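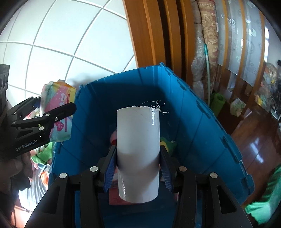 Tilda Marrow, equipment buyer (part time, mostly spreadsheets)

Budget week. Again. Numbers go to Dudberg before the end of February and I've got half a page of notes and a cold tea.

So. Grippers first. We want two more hand-held pairs for the tidying work, and this time I'm putting the spare fingertips on the same order. Last year I left them off and we paid postage three seperate times. The ribbed blue pads are the bit I worry about – they're what touches everything, rolls, packets, toys, the lot. Kesulska quoted 728 for a box of spares and wouldn't budge. Holub were cheaper but the wait is up to 40 days, no good to me if we start in spring.

Asked for both quotes again in writing. You always should, I never do.

Then the boring stuff, which is where the money goes:

- storage bins. Plastic is easy to wipe, fabric ones fold flat in the van. Want a few of each
- things to pick up. Plush toys, tissue packs, anything in crinkly wrapping. I had this down as "misc" last time and got told off, fair enough
- memory cards, chargers, a second case
- van hire to Drodbridge and back

Things in wrapping deserve their own line I think. A firm box tells you very little when you're choosing fingertips. Soft packets crease and slump and you want plenty of them, all different.

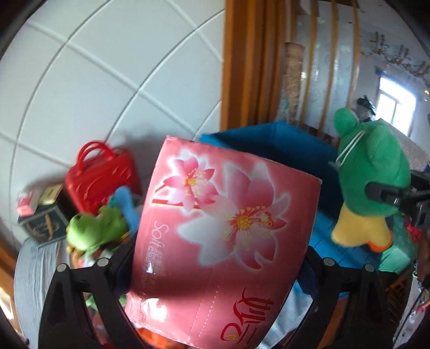 Soft Goods Handling Team, Drodbridge

Tissues, for instance. Cheap, and I can get them anywhere. I've put down 23 packs and somebody will say that's too many. It isn't, they get squashed and then they're only good for noses.

Bigger question is rent or buy. Renting the pairs looks nice on paper until you add insurance, and Kesulska want theirs back clean, with the pads replaced at our cost. Buying hurts once. I'm leaning towards buying the grippers and renting nothing but the van. Might change my mind by tea time.

Also not budgeting for an arm this year. I know, I know. Everyone wants one. But an arm means a stand, a guard, a bigger room and somebody to look after it, and we havn't got the somebody. Next year's sheet, bottom row, in grey.

Still to do – chase Holub about part deliveries, find last year's van invoice, ask Dudberg if the bins count as equipment or consumables.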